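打印本页 | 用电子邮件发送给朋友

16/01/2018 本刊记者

让机器人端盘子，先教它认影子

我得先交代，我家里的盘子死亡率很高，所以听说 Flesitz 实验室在研究“怎么让机器人从桌上拿起一只盘子”，我当天就给他们写了邮件。（对，就是那么一只普普通通的盘子！）

你可能会想，这有什么难的？我一开始也这么想。机器人下棋、焊车门、在仓库里搬箱子，样样都行，拿个盘子算什么。可是你现在放下杂志，去厨房试试，慢慢地拿，看看自己的手在干嘛。盘子又扁又宽，中间根本没地方捏，你得去找边。手指从外面探过去，碰到盘沿，往下滑一点点，翘起来，另一根手指才跟上。我试了好几遍，越试越觉得自己的手挺了不起的。

这个项目叫 Casura，思路说起来有点土：别让机器人看整张桌子，就让它盯着自己手指前面那一小块。相机装在手腕上，手到哪里眼睛就到哪里。离得近了，盘子常常只剩半边在画面里，完整的圆早就没了，以前那种“先认出圆心、再算边缘”的办法马上抓瞎。Casura 干脆不找圆心，它只问一个问题：离两根手指最近的这段弧线，往哪边弯？
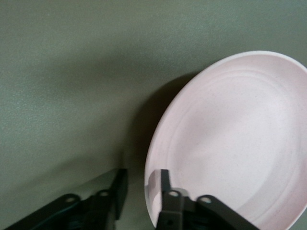
手腕相机看到的盘沿：两指张开，一指在盘外的桌面上方，一指搭着盘子的边。

我最喜欢的部分是影子。盘沿是悬空的，离桌面有那么一点高度，灯光一打，盘子外侧就拖出一道软软的暗影，越贴近盘边越黑。做视觉的人一般都烦影子，想方设法要把它去掉，怕程序把影子当成东西。这个组偏偏把它留下来当尺子用：影子宽，说明盘沿翘得高，手指可以往下多探一点；影子窄，就得小心，再往下可能要戳桌子。当然前提是灯的位置得告诉它，换了灯要重新校一遍，这一步他们嫌烦，我看着也嫌烦。

训练用的数据不多，我本来以为会听到一个吓人的数字，结果总共177段人工遥控的抓取录像，用的是20只不一样的盘子，深的浅的、圆的椭圆的都有。遥控的人坐在旁边，推着手柄把夹爪一点点送过去，我也上手玩了3次，前两次都把盘子推着满桌跑，第三次总算夹住了，高兴得差点鼓掌。

那效果呢？在 Dritis 测试里（这是他们自己定的一套摆法，盘子随便放，灯也挪来挪去），加了影子信息的版本，失手次数比不加的少了大约三分之一。听着不算惊天动地，不过有意思的是失手的样子也变了。旧版本爱犯的错是两根手指都落在盘子里面，一合拢，什么也没夹着，光在盘底上蹭出一声怪响。新版本很少这样了，它更常见的毛病是犹豫，停在盘边上方，往前挪一点，又退回来，像我在自助餐厅里挑菜。

也有它完全没辙的时候。透明的玻璃盘就不行，边看不清，影子也乱七八糟。深色盘子放在深色桌面上也够呛。还有叠在一起的盘子，上面那只的影子落在下面那只上，尺子就不准了。组里另外写了一个叫 Cao 的小模块，专门判断影子到底落在桌上还是落在别的盘子上，我去的时候还没跑通，屏幕上红字一片，我很识相地没有多问。

他们打算4月把代码和录像一起放出来，到时候手边有夹爪的读者可以自己折腾。我呢，回家洗碗的时候已经改不掉毛病了，老是歪着头去看盘子底下那道影子，看着看着水就溢出来了。

打印本页 | 用电子邮件发送给朋友

本网站使用 Cookie 以改善您的阅读体验。继续浏览即表示您同意我们使用 Cookie。[接受] [了解更多]

订阅我们的每周通讯，请输入您的电子邮箱。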